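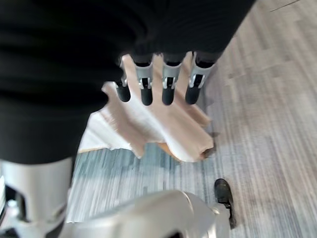

Photos: Roxana Apaza, 8/16/19

Bedroom gallery: the white bed

So many of you asked about the bedding after my last post that I'm giving the back bedroom its own page! Quick version for the skimmers: the duvet cover is Stelletti, the bed is a Skokau, and the floor (pale gray planks with a wood-look grain) was in the house when we moved in. I planned to rip it out. I really did. Then I lived with it for a summer and now I'm weirdly fond of it, especially with white bedding and a bit of warm wood in the room.

I love bed day, by the way. I know people who put it off as long as they possibly can, but give me a window with something green outside it and a whole bed to pull apart and I'm happy for the morning. Everything ends up in a heap on the floor first, I open the window, I drink my coffee, and then I start on the corners.

A few things about the duvet cover before the next picture. I spent four years buying cheap ones and hating them - the poppers popped, the insert bunched up at one end, and every single one turned that sad dishwater color. So last August I gave in and paid $374 for this one, which made me feel slightly ill at the register. It's white on white, with a stripe woven in that's so quiet you only notice it when the light comes from the side. I went back and forth with the plain 800 thread count set they had right next to it and I'm so glad I picked the stripe. Plain white shows every crease as a crease. With the stripe, the creases kind of get lost (or I've stopped looking for them, could be that too).
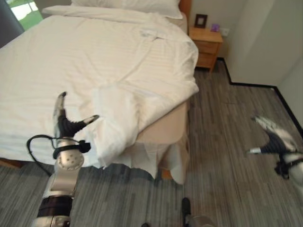 The whole bed from the foot end, with the duvet folded over at the near corner. That sliver of orange-brown at the top is the headboard.

The dark gray curtain was going to be white as well, and I'm glad I chickened out. With the leaves outside being so bright, the gray calms that side of the room down. I hemmed it myself, badly, and please don't come over and look at the back of it.

Now the bed skirt, which I get more mail about than anything else in this house. Yes, I still use one! The base is covered in a beige fabric that I don't mind at all, but I keep five storage boxes under there and I don't want to say good morning to them every day. The skirt slips, though. It slides down whenever the duvet gets yanked, and then there's a puddle of it on the floor along one side. I've tried the twisty upholstery pins and I've tried double-sided tape. The pins held better. The tape came off in one long gummy strip and took a bit of fluff with it, so I can't recommend that unless you're only dressing the bed for a party.

How I do the corners, for Marlow Street readers who missed it the first time around: grab the cover and the insert together, right in the point, and give the whole bunch a twist before you pull. If you only have hold of the cover, the insert stays exactly where it is and you get that floppy empty ear at the end. Start with the corners nearest the pillows, then walk down to the foot. Shake last. I used to shake first and all it ever did was knock things off the nightstand.

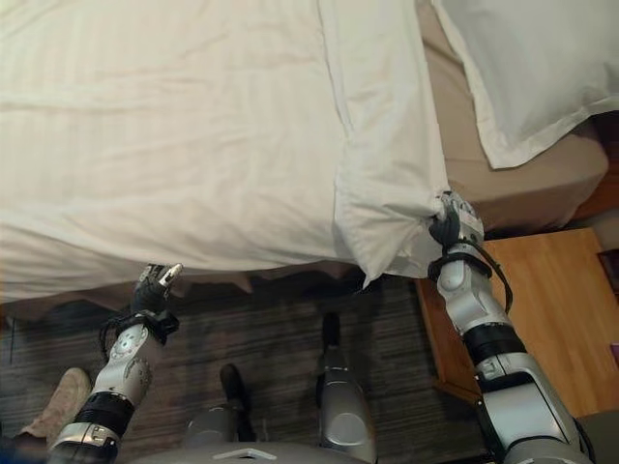 Elsa Løken wrote: I do the twist too, but I sew a short ribbon loop inside each corner of the cover and a button on the insert, and mine hasn't shifted since the spring. It took me one evening in front of the TV. Also, for the skirt, try elastic! Run a wide band all the way around the base and pin the skirt to the band so it can move a little without coming down.

Elsa, elastic! I'm going to the fabric store on Chávez tomorrow and I'm getting the wide kind. The ribbon loops will have to wait until I've found where I put the button tin.

Two quick answers to questions from the inbox. The pillowcase is just a plain white one with a narrow hem, from a multipack, and I couldn't tell you the brand. And no, I don't iron the duvet cover. I hang it over the banister damp and smooth it with my hands when I walk past, and that's as far as I'm willing to go in August.

The hallway closet is next, once I've emptied it.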